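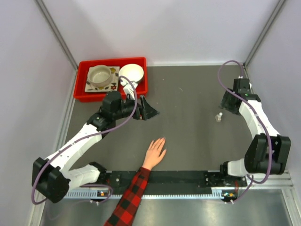

June, bench 2, started just after 10

Carrying on with the planner stutter. Golnar's note from yesterday says the left arm "hesitates" on the way in to the tray. Saw it straight off. Short stop just before the rim, then it goes again as if nothing happened.

Gromine log shows the planner being asked for a new path mid-move, every time. Trigger is the scene update. Segmentation on the fixed camera gives the grey-beige bowl and the plate under it as one object, then two, then one again. Each flip counts as a changed world, so replan. The white bowl on its own is fine, never flips.

Tried:

- raised the merge threshold - fewer flips, but then the bowl and plate stay as one lump and the grasp comes out at the plate edge. No good
- held object list fixed once the arm is under way - stutter gone. But it also ignores anything new, so not leaving it like that with hands going in and out
- Mitra's idea: keep updating obstacles, freeze only the grasp target. Best so far. Branch is `freeze-target`

Replan timeout was set to 30 ms, no idea who picked that. Put it at 300. Right arm now waits its turn properly insted of giving up and going back to the folded pose.

11:40. Person mask. Checked sleeve is a pain. Red and black squares break the forearm up into bits and some of the red bits get labelled as tray (same sort of red, fair enough). Bare hand is picked up well, flat on the bench, thumb spread out, no trouble. The sleeve behind it is where it goes wrong. Keep-out zone then covers the hand and half an arm, which is worse than useless for the left arm since its elbow sweeps that side. Rónán says fit the zone to hand plus a straight line back to the front edge and forget what the mask says about cloth. Will try. Speed cap stays at the low setting until it works, please dont lift it.

Small clear bottle: detector only finds the white cap. The body is see-through so depth goes straight to the bench. Pose comes out as a disc floating a bit above the grey. For now added a fixed offset down from the cap, which is a bodge and only right if the bottle is upright. Homa has the Vundik labelled set, around 3,000 frames, not sure how many have clear plastic in them. Ask.

Cable check: the collision model still has no purple cable loops at all. The right one arches well out past the wrist. Added a fat capsule over each wrist, planner now takes longer to find a way in over the tray but it does find one.

To do

- merge `freeze-target` once Natalia has read it
- hand + line zone
- put 300 in the shared config, not just my copy
- bowl on plate: try a split by rim height?

Stopped 13:15, rig left on the low speed cap.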